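2018-12-05

# Busta two-arm table, seen at the Stavov open day

I went to the open day at Stavov to decide whether the Busta table was worth having in our canteen test kitchen. The Busta is a pair of black robot arms sold with a work table and cameras. It is meant for table setting, clearing and light sorting. I stayed for most of the afternoon and this is what I made of it.

The hall is one large room with a white ceiling and pipes overhead. Staff carry on with their own work at the desks while visitors go round. It was busier than the last one I went to, in February, and the handout gave a figure of 103 people signed up.

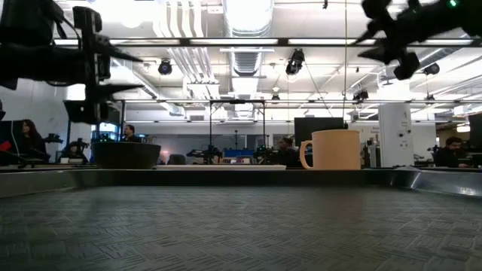 *Crockery at the far side of one of the tables, with the room behind.*

The staff use ordinary crockery. I was glad of that. Too many makers bring foam blocks and leave you to guess how the thing would cope with a mug handle. The list price covers the arms, the table, two sets of finger pads and a year of support. Delivery is extra, and so is training.

The pads are the part I would look at first if you are buying. On the wooden table they are black and padded, a good deal larger than I expected from the brochure.
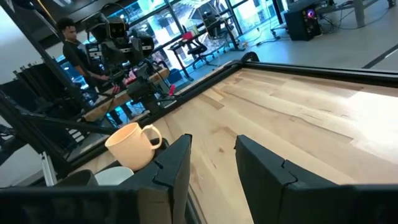

A spare set costs 108 pounds and fitting it is a job for a hex key and a steady hand. The maker rates a set for up to 2,000 grips. In a canteen that would go quickly, so I would put spares in the first order. The Tirnetti arms I tried last year had harder fingers that needed changing less often, but they were poor with anything glazed.

Setting a tray is the task most people came for. Each place needs a cup, plate, bowl, napkin and cutlery. The programme we were shown has 11 steps, and you can stop it between any two of them from the keyboard. I liked that. The menus are plain and the wording is clear, though the text is small.
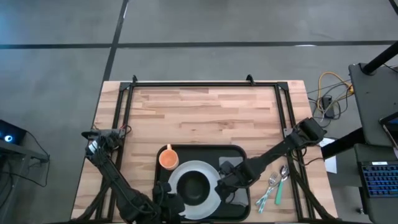
*Tray with cup, plate, bowl and napkin. The fork and spoon are on the wood to the right.*

My main complaint is the cabling. It needs a proper tray or cover before it goes anywhere people walk with hot food. The frame round the table is solid, but it takes up room, and our doorway would mean taking it apart. Noise was no trouble at all – I could talk at a normal level right beside it.

I also asked about cleaning. The answer was a damp cloth on the arms and nothing stronger, which will not please our hygiene people. Desjardins, who would be our supplier, offer a washable sleeve for the forearms. They had none there to look at.

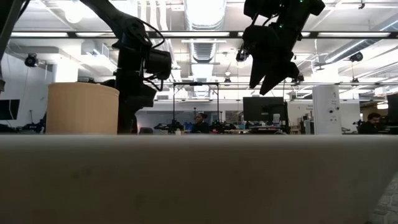 *Grey table, with the tan container on the left.*

Would I buy one? For a teaching kitchen or a college, yes. For a working canteen I would wait for the sleeve and get a firm price for training first. Four out of five for the arms, two out of five for the cables. Parking at Stavov is free, but the lower car park fills early.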